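Project news: the envelope task at Jultcombe

Sep 23, 2026

Since the start of September our group at Jultcombe is collecting demonstrations of one office task: opening and closing a paper envelope with a string and two buttons, and filing it. Sólveig Thygesen chose it after our earlier folding policy had nearly no trouble with boxes. A string is different. It is thin, it moves when the flap moves, and the fingers often hide it.
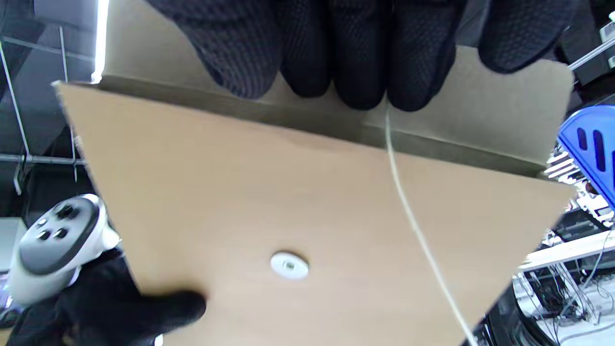 We record with hand-held grippers and with a head view, and all streams share one clock. One session gives up to 30 demonstrations, and we now have 400 that passed the check by Hertta Salminen. She rejects a recording when the wrist pose jumps, even if the task itself went well.

The first question was which views the policy needs. Stavros Mujić trained three versions on the same 300 demonstrations: wrist views only, head view only, and both together.

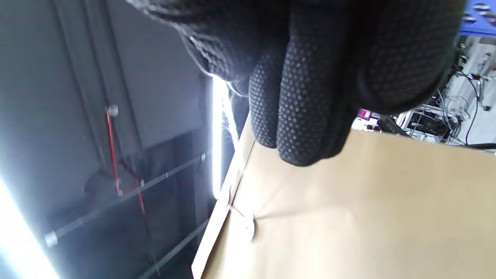

With the wrist views only, the policy found the button well but lost the string when it fell to the far side. With the head view only, it knew where the envelope was and then closed the fingers too early. The combined version was clearly the best of the 3, although it is slower at the first touch. 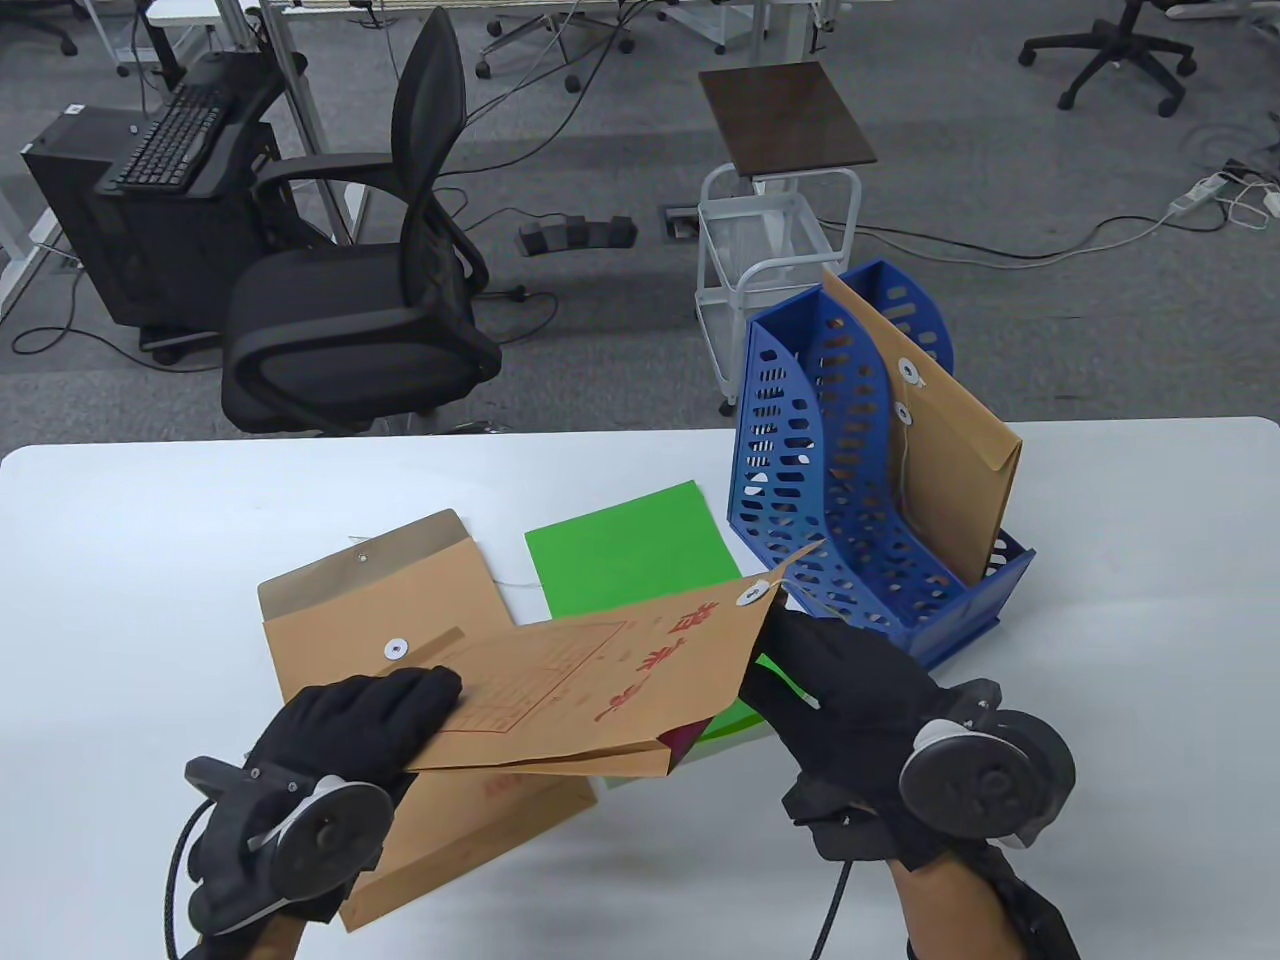

Filing the envelope

The second part of the task is to place the envelope in the file holder. We expected this to be easy, but the paper bends when it meets the edge of a slot.

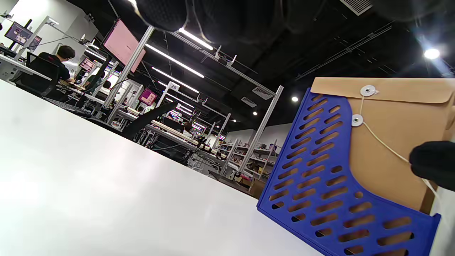 Perihan Gezer now adds a small correction step, trained only on the last moments before release. First results are good for stiff envelopes and still weak for empty ones. She will present them at the Trokmont meeting, and Ea Overgaard is preparing the data for sharing with our partners in Kirkonstead. Comments on the file format are welcome before then.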